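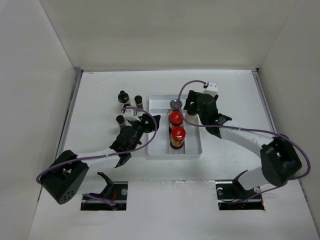 Myrtle Quintanilla: still dropping on my end, three times before lunch. Phone says connected, full bars, pages just hang. Is the ticket closed or not, I got an email saying closed.

Reopened. The closed email was automatic, ignore it.

Ticket 3327
Subject: wifi drops, upstairs, Merkmont building
Opened: 5 October 2022
Status: open (again)
Assigned: Châu Quách

Original report, pasted from the form:
Wifi goes away for a minute or two and comes back. Laptops and phones both. Wired desks are fine. Worse in the afternoon. Downstairs nobody complains.

Log

Checked the modem first. Up 14 days, no line errors, speed fine over cable. Not the provider. Please don't call them again, they only tell us to reboot.

Rebooted the upstairs access point anyway. Good for an hour, then same thing.

Pinged the router from a laptop by the stairs, 2000 pings. 93 lost, all in clumps. Same test over cable in the same spot, zero lost. So it's the wireless side or the cable feeding the upstairs box.

Swapped the feed cable for a new one. No change. Left the new one in, the old one had a broken clip.

Channel scan: we're on auto, and auto keeps hopping. Log on the access point shows a channel change at every drop that Myrtle wrote down (thank you for writing them down, that helped a lot). Neighbors at Jundby have put in something loud, strong signal right through the shared wall.

Set 2.4 to channel 1 fixed, 5 to channel 44 fixed. Width down from 80 to 40. Saved, waited for it to come back up.

Reply from Gualtiero Testa:
Better but not gone. I had one long call with no trouble and then it died when I walked from the meeting room to the kitchen. Had to turn wifi off and on by hand. Also the printer has vanished, is that related?

Printer – yes, my fault. It only does 2.4 and I'd left the security on WPA3 only when I was in the settings. Back to mixed mode, printer is showing again, printed a test page.

The walking thing is separate. Upstairs and downstairs boxes have the same network name but the upstairs one was shouting at full power, so phones hang on to it way past the point where it's any use. Turned upstairs down to medium. Turned on fast roaming, then turned it off again, two of the older laptops wouldnt join at all with it on.

Reply from Ngân Thân:
One of those laptops is mine. It joins now but asks for the password every time I open the lid.

Ngân – forget the network, restart, join again. If it still asks, delete the saved Merkmont-guest entry too, it may be trying that one first. Driver on that model is old, I can update it when you're at your desk, takes ten minutes.

Firmware: upstairs box is two versions behind the downstairs one. Release notes mention "improved stability" and nothing else, very useful. Took a config backup, updated after hours. Came back up with channel set to auto again!! Put it back to 1 and 44. Anyone updating this thing in future, check the channels after.

Reran the ping test from the stairs, another 2000. Lost 14. None in a row.

Reply from Myrtle Quintanilla:
One drop this morning, short. Afternoon fine so far.

OK. Leaving it open till the end of the week. If it drops, I need the time, which room, and whether the phone said connected or not. Just "it's bad again" doesn't get me anywhere.

Still to do:
Driver on Ngân's laptop
Ask Jundby what channel they're on, and would they mind staying off 44
Label the new cable
Fix the auto-close rule so it stops mailing poeple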